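Toy library

A toy library is a place that lends toys, games and puzzles to families in the same way as a public library lends books. Many toy libraries are small and belong to a school, a church or a health centre. Others have their own building and paid staff.

History

The town of Barport opened its toy library in May, in two rooms above the former post office. The founder, Dolores Park, was a nursery teacher. At the beginning the collection had 60 toys, and a family could take only one of them at a time. After the move to Prukance Street the collection became larger, and a second branch was opened in the village of Issahaku.

Membership and loans

A family usually pays a small fee for the year. The loan period is different from place to place; in Barport it is 14 days, and it can be made longer once if no other family is waiting for the toy. Large items, for example ride-on cars, are kept for weekends and birthdays. Some libraries ask for a deposit, but Müzeyyen Eren, in her study of lending rules, writes that deposits keep away the families who have the most use of the service.

Collection

Toys are commonly arranged by the age of the child and by the kind of play. Building toys are among the items most often borrowed. They are difficult to manage, as small parts are easily lost at home. For this reason many libraries lend them in sets with a printed list and weigh each set when it returns. 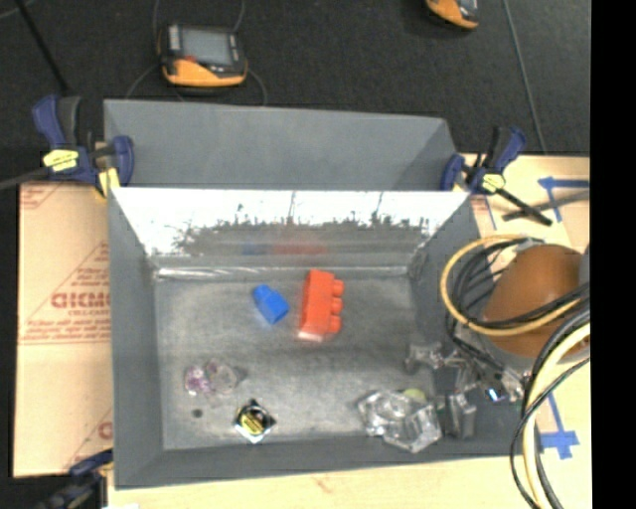
Toy building block with rounded studs in a grey bin

The weighing method was described by Elikem Sarpong and is quicker than checking a set by hand. It does not show which part is missing, so the list is still needed. Parts that are found later are kept apart and used to complete other sets.

Cleaning

Hard plastic toys are washed with warm water and mild soap. Cloth toys need more work, and several libraries do not lend them at all. Wooden puzzles are wiped with a damp cloth and must not be left in water.

See also

Children's library
Lending library of things
Play group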